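Small Stages forum > Community theater > Running a company
Topic: Surtitles or no surtitles for a bilingual show?

druveck_prompter
Posted Wed 12 June

Hello everybody. I write for our company in Gravau, we are amateurs and we play in two languages, Greek and English. In the fall we want to put on a new play by Chrysoula Raptis, she is one of our members. The title is Trima. It is a family story, the grandmother speaks only Greek and the grandchildren answer her in English, so the mixing is part of the play.

My question is about the surtitles. Until now we always had them, projected on the wall over the stage. Now Chrysoula asks to do this one without any. She says the public should sit in the same confusion as the grandchildren. Half of our group agrees and the other half is afraid that people will leave at the intermission. The hall has 200 seats and we need to sell most of them. What is your experience?

lampshade_left
Without. I have seen too many shows where the whole audience looks up at the wall and laughs before the actor has said the joke.

Kalogeropoulos
I must disagree with lampshade_left. My Greek is good, but my wife's is not, and when she goes to a play with no titles she is a guest who was not expected. You can time the titles well. It needs a person who knows the play by heart and who presses the button with the actor, not before him. We had one operator for many years and the jokes landed.

lampshade_left
Then you had a good operator. Most groups give the job to whoever is free that evening.

druveck_prompter
In our case it is me, and I am not whoever is free :) But I understand the point. In our last show I was one line early for a complete scene.

second_row_maria
How much Greek is in the text? If the grandmother has three speeches it is one thing. If she has half the play it is another thing.

druveck_prompter
I counted it last night. There are 40 pages, and in the first act the Greek is nearly half. In the second act it is less, because the grandmother is sick and speaks little. There is one long monologue near the end, all in Greek, and this is the one Chrysoula will not let anybody touch.

second_row_maria
So what about titles for the first act only? The public learns who is who, and after the intermission the wall stays dark. When the monologue comes they already know her, and they will follow the voice.

Kalogeropoulos
This I would not do. If you give people a help and then take it away, they think the projector is broken. We had a real breakdown in 2000 and for ten minutes everybody turned around to look at the booth. A printed summary in the program is better, one paragraph for each scene.

lampshade_left
Nobody can read a program in the dark.

Kalogeropoulos
They read it before. My wife reads it two times.

tin_thunder
A different idea from our group. We let another character carry the meaning. The aunt repeats a piece of what the grandmother said, as people do in real families: "What do you mean, sell the house?" It costs you perhaps a dozen small lines and no equipment. The writer has to agree, of course.

druveck_prompter
tin_thunder, thank you, this I like very much. There is already an aunt in the play and she has not enough to do. I will ask Chrysoula, but carefully, she has rewritten the first act three times and she is tired of us.

About the costs, since someone wrote me a private message: the projector is our own, so the titles cost us only my evenings. Money is not the reason.

Two pictures of a table:

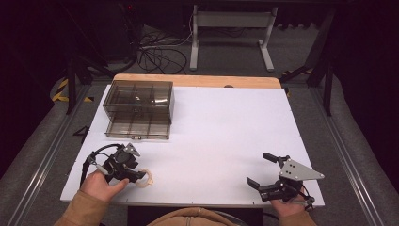
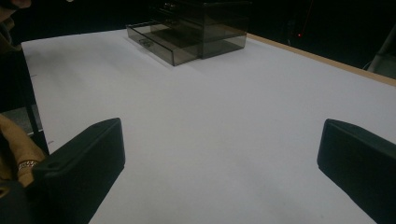 What I still do not know is how to decide it. We thought of reading the first act aloud to some friends who have no Greek, once with the titles and once without. But the second time they will already know the story, so the comparison is not fair.

second_row_maria
Use two groups of friends. And ask them afterwards what happened in the story, do not ask if they liked it. Everybody says yes to that.

lampshade_left
I still vote for no titles. But the test is a good idea and I would accept the result.

Kalogeropoulos
I accept it also, if my wife can be in one of the groups.

druveck_prompter
She is invited. The reading will be at the end of June, in the small room behind the hall. I will write here how it went, and also what Chrysoula says about the aunt.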